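Baignoire îlot

La baignoire îlot, dite aussi baignoire autoportante, est une baignoire conçue pour être posée sur le sol sans être encastrée dans un tablier ni scellée contre une cloison. Ses parois extérieures restent apparentes et font partie de la finition. Elle se distingue de la baignoire encastrée, dont seul l'intérieur est fini, et de la baignoire d'angle, qui s'appuie sur deux murs.

Terminologie

Le mot « îlot » désigne à l'origine l'emplacement de l'appareil, à distance des murs. L'usage commercial l'a étendu à toute baignoire à parois finies, y compris lorsqu'elle est placée le long d'une cloison. Certains fabricants réservent le terme « semi-îlot » aux modèles dont un côté plat est destiné à être adossé.

Histoire

Avant la généralisation de l'eau courante dans les logements, la baignoire était un meuble mobile, en cuivre, en tôle ou en zinc, que l'on remplissait au seau et que l'on vidait de la même façon. Au XIXe siècle, la fonte émaillée s'impose peu à peu. Les modèles de cette période reposent souvent sur quatre pieds, parfois moulés en forme de pattes de lion, et leur bord est roulé.

Au cours du XXe siècle, la baignoire encastrée la remplace dans la plupart des logements neufs. Elle facilite le nettoyage des abords et s'adapte mieux aux petites surfaces. La baignoire sur pieds subsiste dans les immeubles anciens et sur le marché de la récupération. Le regain d'intérêt pour les modèles autoportants accompagne le développement des résines et de l'acrylique, qui permettent des formes d'un seul tenant à un poids réduit.

Formes

La forme ovale est la plus répandue. On trouve aussi des modèles rectangulaires à angles arrondis, des modèles ronds et des modèles dits « sabot », plus courts et munis d'un siège. La baignoire à dossier unique comporte une extrémité relevée. Dans la version à double dossier, les deux extrémités sont symétriques et la bonde est placée au centre. 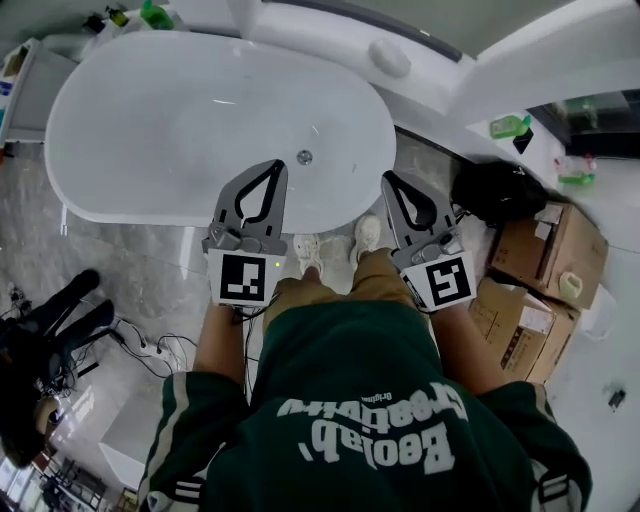 La profondeur utile se mesure du fond jusqu'au trop-plein et diffère donc de la hauteur totale. Deux baignoires de mêmes dimensions extérieures peuvent ainsi avoir des contenances très différentes selon l'épaisseur des parois et l'inclinaison des dossiers.

Matériaux

L'acrylique thermoformé, renforcé de fibre de verre, est léger et tiède au toucher. Il se raye assez facilement, mais les rayures superficielles peuvent être polies. La fonte émaillée conserve longtemps la chaleur une fois réchauffée ; son émail peut s'écailler sous un choc. L'acier émaillé est plus mince et plus sonore au remplissage. Les composites à base de charges minérales et de résine ont un aspect mat ou satiné et se réparent par ponçage. Le cuivre et le bois demeurent des productions d'atelier.

Installation

Le poids à prendre en compte est celui de la baignoire pleine, occupant compris. Un appareil lourd contenant 300 litres d'eau peut dépasser 500 kg en service, charge répartie sur une surface réduite. Sur un plancher ancien en bois, une vérification de la structure est recommandée avant les travaux.

L'évacuation passe généralement par le sol, sous la cuve. Le siphon extra-plat doit rester accessible, par une trappe ou par le déplacement de l'appareil. La pente de la canalisation est habituellement de 2 cm par mètre. La robinetterie peut être montée sur la plage de la baignoire, au mur ou sur une colonne fixée au sol. Cette dernière solution impose de positionner les arrivées d'eau avant la pose du revêtement.

Un espace libre sur le pourtour est nécessaire au nettoyage. Lorsqu'une douchette est prévue, le sol voisin doit être étanché.

Entretien

Les surfaces acryliques et composites se nettoient avec un chiffon doux et un détergent neutre. Les poudres abrasives et les solvants sont à éviter. Sur l'émail, les dépôts de calcaire se retirent au vinaigre dilué, suivi d'un rinçage abondant, sauf indication contraire du fabricant.

Voir aussi

Baignoire encastrée
Bonde
Émail
Salle de bains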